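Test kitchen notebook
May 20, 2025
Proofing cabinet trial, continued. Written up by me, with corrections in the margin from Ha-neul Pyo, who will add more.

Starting point

Stasby want us to believe that their cabinet holds dough at whatever you dial in, and that the humidity setting is a real setting. I've had it on the bench since March and I don't believe either. The dial says one thing, the little display inside the door says another, and the leaflet says both are correct "in normal use." No definition of normal use. I looked.

What I can say so far is that the dough behaves differently depending on which shelf it's on, and that this was not mentioned by the person who sold it to us. Bottom shelf is fast and wet. Top shelf is slow and gets a skin. Middle shelf is what they must have photographed for the leaflet.

Gyu-bin thinks I'm being unfair and that any heated box does this. Could be. Then they shouldn't print "uniform" on the door.

Probes before anything else. The two Lerden probes disagree with each other when taped side by side in a glass of water, so every comparison we made last time between top and bottom shelf is suspect. I've crossed those out but left them readable. From now on one probe only, moved by hand from shelf to shelf, with a wait in between. It's slow and I dislike it, but I'd sooner have three readings I trust than a page of readings from two instruments that can't agree about a glass of water.

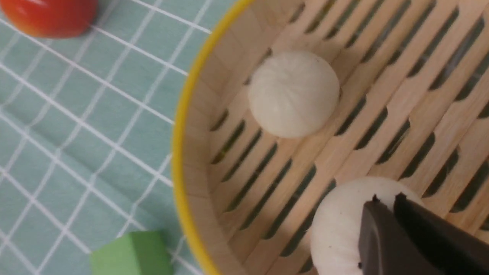 Setup, this run

Cabinet dialed to 33 C, humidity on the middle mark (there are no numbers, only droplets). Empty, door shut, left to settle for 49 minutes. Probe on the middle shelf, cable out through the bottom corner of the door where the gasket is softest. Ha-neul points out that the cable itself breaks the seal. Agreed. It breaks it the same way every time, which is the best I can offer.

Dough is the plain white formula off the wall card, one batch, no sugar variation, no milk. Flour is Tustico because that's what is open. I know Tustico claim the new bag absorbs more water than the old one. I weighed and mixed as though they hadn't said so, and the dough felt the same as ever in the hand. Maybe a touch tighter. Maybe I expected tighter and found it.

Divided into pieces, and one 236 g lump kept back in a straight-sided jar with a rubber band at the starting level. The jar is the only part of this I fully trust. It has no display.

Readings

Middle shelf: display and probe close enough that I'd have called the cabinet good if I'd stopped there. I suspect that is how most people test them.

Bottom shelf: probe well over the display. Water beading on the inside of the door. The paper squares under the dough had gone limp and one stuck.

Top shelf: probe under the display, and it kept drifting for as long as I stood there. Surface of the dough leathery by the time I opened up. I turned the droplets all the way up and waited. Nothing I could measure changed, although the pump got louder.

Opening the door costs more than the leaflet admits. It says recovery is "near immediate." The display does recover near immediately. The probe doesn't. My guess is that the display sensor sits right in front of the heater outlet and is telling us how the heater feels. I haven't taken the panel off to check, so this stays a guess until somebody does. (H-n: I'll do it if you find the screwdriver.)

The jar went up nicely on the middle shelf and I have no complaints about it. I do have a complaint about what the jar proves. A dough rising well in a warm cabinet is no evidence that the cabinet is needed, and that's the question we were supposed to be answering before anyone signed for a second one. An identical jar in the turned-off oven with a pan of hot water got to the same line on the glass. Later, yes. I would not pay cabinet money for that much later.

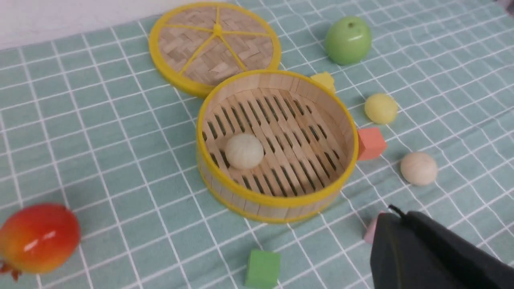 Gyu-bin's argument is that the oven method depends on who does it, how hot the water was, whether they opened the door to look, and that the cabinet takes the person out of it. I half accept this. But what I saw is that the cabinet puts the person back in through the shelves. If you have to know to swap top and bottom halfway, you're not out of it at all, you've only got a more expensive habit.

Also, the swap itself means opening the door. See above.

Humidity, separately

Tried a cheaper thing. Droplets off completely, a shallow tray of warm water on the floor of the cabinet, cloth over the top shelf. No skin on the top shelf pieces. Bottom shelf still too wet but no worse. If a tray and a cloth beat the built-in system then I'd like to know what the pump is for. One run only, so I'm not going to crow about it. It needs repeating on a dry day, and by someone who'd be pleased to see it fail.
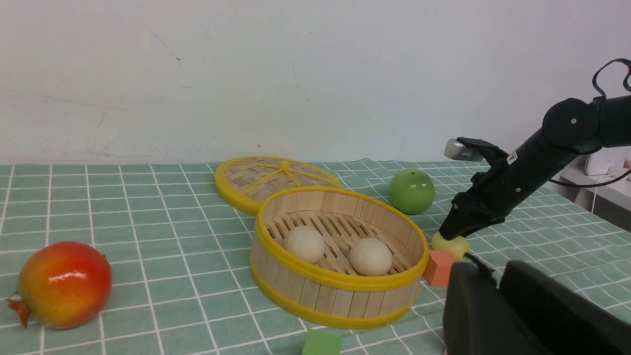

Notebook 12, p. 49

Carried over from the last page: the note to repeat the tray and cloth. Gyu-bin has volunteered to be the one who'd be pleased.

The Ma question. The Ma job wants a single proofing instruction that works in any kitchen, written on a card, no equipment named. Everybody keeps bringing up the cabinet as if it could be the reference. I don't see how. A reference with three climates inside it is three references. I've suggested we write the card around the jar: band at the start, band at the finish, stop when the dough gets there. It was called old-fashioned. It also works with the power out.

I was asked to drop the jar and use the poke test on the card. No. I've watched two experienced people poke the same dough and disagree about it, and one of them was me. 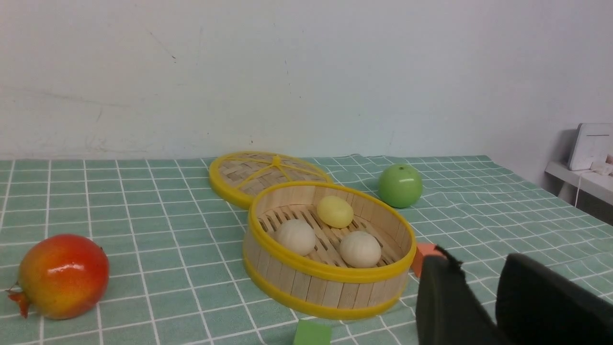 Open steamer, three buns on the slats.

Things I still don't know

Whether our cabinet is a bad one or a typical one. We've got a sample of one and I've been writing as if I'd tested the whole line. Ha-neul is asking whether Stasby will lend another. I'd want it in a sealed box and not hand-picked.

Whether the Tustico absorption claim holds. Needs the old bag and the new bag on the same bench, mixed by someone who doesn't know which is which. There's a little of the old bag left, please don't use it for dusting.

Whether either Lerden probe is right. Ice bath next. If both are off I'll have to go back over the readings section, and I'd rather not think about that tonight.

To do: screwdriver. Ice. Second rubber band for the jar, the blue one snapped.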